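1/ Notes on the Garnetti audio drop, for those asking why the chart position and the stream count don't match. Thread in plain terms, with no view on whether the single is any good.

2/ The track, "Senar", went up on her own page at 5 am. It was a rough mix, mono below the bass crossover, with the vocal sitting well forward. The label version followed in June under the same title but with a new recording code.

3/ Charts count by recording code. Plays on the page upload stay with the page upload. They are not moved across unless the rights holder files a merge, and no merge was filed.
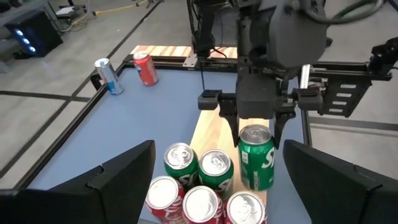 4/ The remix question

The Ó Súilleabháin remix has a third code. It runs 30 seconds longer than the label version and swaps the second verse for a spoken part. Remixes can be combined with the parent track if the melody is kept. Here it is kept in the chorus only, so the claim is arguable.

5/ On the feud. Ó Súilleabháin posted that the spoken part was "cleared and paid for". Garnetti replied with a single full stop. Fan accounts read this as a denial. A full stop is not a denial. The credits list both of them as writers, and neither has asked for a change.

6/ The Dulturham show is a separate matter. The hall holds 3000 with the floor standing. The 545 figure going round is the seated presale for the upper tier, so it says nothing about overall demand. Please stop dividing one by the other.

7/ Set times as posted at the door: support at 7.30 pm, Garnetti at 9 pm. She played "Senar" twice, once in the label arrangement and once with the remix verse spoken live. The second was pitched down a tone. You can check this against any of the fan recordings, allowing for phone compression.

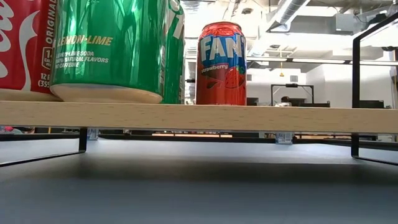

8/ Will the live version chart?
Only if it is released as a recording with a code of its own. Audience clips don't count, however many people watch them. The desk feed was recorded at Dulturham, but nothing has been registered so far.

9/ Correction to post 3: a merge can also be filed by a distributor acting for the rights holder. The result is the same in this case.

10/ I'll add to this if the codes change. I'm not taking questions on the haircut.

Comments (5)

mossgate_fm: The full stop was obviously a denial though

pennyreel: Was at Dulturham, can confirm the lower key on the second one. Thought my ears had gone.

tapehiss: So the early plays are just lost?

pennyreel: Not lost, they sit under the other code. See 3.

vinyl_ada: What about the haircut

Contact | © Chart Notes | Back to top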